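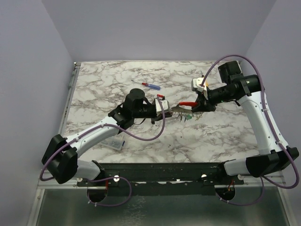 *Marble-patterned tabletop, with pale walls on three sides.*

# In the Matter of Article 3,693

Reltunby, 4 August 2023

The Office of Unclaimed Articles has been asked by the Town Clerk to set down how Article 3,693 came to be released, and to whom. The undersigned was Deputy Registrar at the time and handled both claims.

The article was a set of house keys on a plain ring. It was handed in by the driver of the Lurnon bus, who had found it under a seat at the end of his route. No name was attached. The keys were entered in the register, placed in a drawer, and given the usual notice on the board outside. Under the rules then in force, an article could be claimed by any person able to describe it and to state the lock or purpose it served.

The first claim was made by Mrs. Myrtle Whitfield. She described the keys correctly. Under "purpose served" she gave the address of a house on Lindqvist Street in Lurnon. The clerk at the window, Mr. Sugeng Setiawan, pointed out that Lindqvist Street had been under the reservoir since before he was born. Mrs. Whitfield replied that she was aware of it. She had been married from that house and had locked the front door herself on the last morning.

Mr. Setiawan referred the claim upward.

The second claim arrived by post four days later. Mr. Amos Alcantara, formerly of Lurnon, described the same keys and gave the same address. He had rented the upper floor. He stated that the landlady had given him the set so that he could go back for his tools after the families had left, and that he had carried it ever since. He enclosed a bus ticket.

The rules made no provision for a lock that was under water. They did provide for two claimants, who were to be heard together. 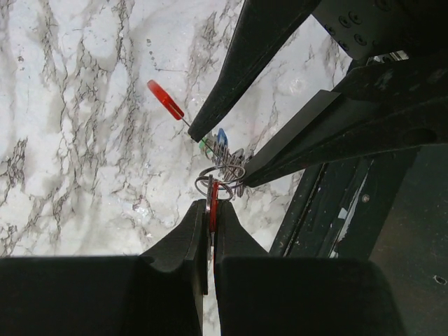 The hearing was held in the back office in June. Registrar Amarachi Oyelaran presided, and Mr. Eduardo Nogueira attended for the Water Board, which held title to the land and had asked to be represented. Mrs. Whitfield wore a hat. Mr. Alcantara had come straight from the station and kept his coat on throughout.

It was clear within a few minutes that the claimants knew each other. It was also clear that they had not spoken for a long time. Mrs. Whitfield asked that the record show she had never given Mr. Alcantara any keys. Mr. Alcantara agreed. The landlady had been her mother.

"She told me they were lost," Mrs. Whitfield said. "I looked for them for a week."

"She told me you had left for the coast," said Mr. Alcantara.

The Registrar asked whether this bore on the claim. Neither party answered, and the question was withdrawn.

Mr. Nogueira then read a statement. The Water Board did not seek the keys. It wished only to note that the house had been taken down to its foundations before the valley was filled, that the doors had been sold to a dealer in Nitier, and that no person should attempt to enter the reservoir with the aim of using them. Mrs. Whitfield assured him that she did not swim. Mr. Alcantara asked for the name of the dealer.

There was a recess of eleven minutes. The Registrar spent it with the rule book. The undersigned was sent for tea and, on returning, found the claimants at the window, where Mr. Alcantara was explaining what had become of the piano - it had gone to the school, and then to a cousin, and he had heard it played as recently as last winter. Mrs. Whitfield had supposed it drowned.

When the hearing resumed, Mrs. Whitfield withdrew her claim in favor of Mr. Alcantara. Mr. Alcantara withdrew his in favor of Mrs. Whitfield. The Registrar observed that an article with no claimant must be kept for seven years and then melted, and asked both parties to think again.

They signed jointly. The form has a single line for the purpose, and the second signature runs into the margin. Mr. Setiawan brought the keys from the drawer and obtained a receipt, a copy of which is attached.

The Town Clerk has also asked why the Office paid for two bus tickets to Nitier. The tickets were charged to the postage account by the undersigned, who has since repaid them. The door had not been found at the time of writing.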